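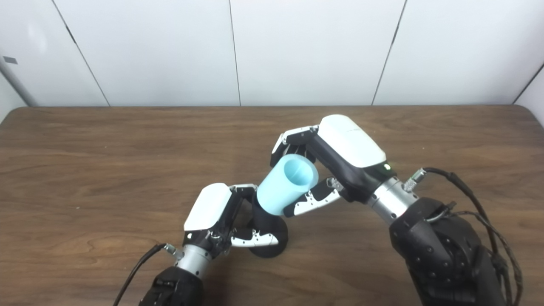

Merkham Quilt Show Is Back in May

I'm so happy to type this — the Merkham quilt show is on again! We've got the Miranda hall for the whole weekend, and there's room for 46 quilts, so get your entry form in soon (mine's still on the fridge). Arlindo Brandão is coming to teach hand piecing on Saturday morning. His class takes 18 people and costs $25, thread included. I took it once and went home with a crooked star I still love. Forms are at the front desk.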